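# drotcombe

A small library of puzzle cube scrambles and practice timers, written in plain Python with no dependencies. I started it in June because I wanted better scrambles for our club nights in Vustbridge, and it grew fast!

What you get:

- `scramble(n)` gives a random move list, 14 moves by default
- `tolau`, a terminal timer with averages of 11 solves
- 80 saved scrambles in `data/`, sorted from gentle to nasty

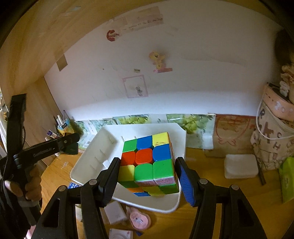
Run `python -m drotcombe.tolau` and press the space bar to start. Times go into a text file you can open in anything – I love poking through mine with a spreadsheet. The averages drop your best and worst solve, same as at the club.

Version 4 changed the file layout, so run `migrate.py` once if you have old times.

Efren Evangelista wrote the move parser, and it's so much nicer than my first try (slice moves work now!). Bug reports and new scrambles are very welcome. Please put scrambles in `data/enriquez/`, one per line.

MIT license.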